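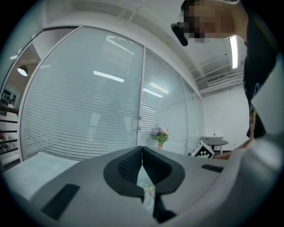 3 May 2025
Altmont office, hand-held gripper, unit 7
Entry by D. Đorđević

Fault: the left finger failed to return fully after release. First noted at episode 44 of the Duster task set. Ostap Karpenko was operating and stopped work at once, in line with the procedure.

The trigger was released and the unit placed on the table. With the fingers open, the left pad lagged the right by 5 mm. The lag was repeated on each of the next five cycles. No pinch injury occurred, but the operator's free hand had been near the fingers on the previous episode – this is to be recorded as a safety matter.

Probable cause: wear in the return spring. The log gives 3,000 cycles since the last change. Debris in the linkage has not been ruled out, and the housing has not yet been opened.

Actions
Unit 7 withdrawn and tagged.
Episodes 40 to 44 held back from the set until Ji has reviewed the finger width traces.
Replacement spring requested from the Astdale store.
Free hand to stay clear of the fingers while the trigger is held – all operators.

Open: whether unit 5 has a spring from the same batch. O.K. to check the store record.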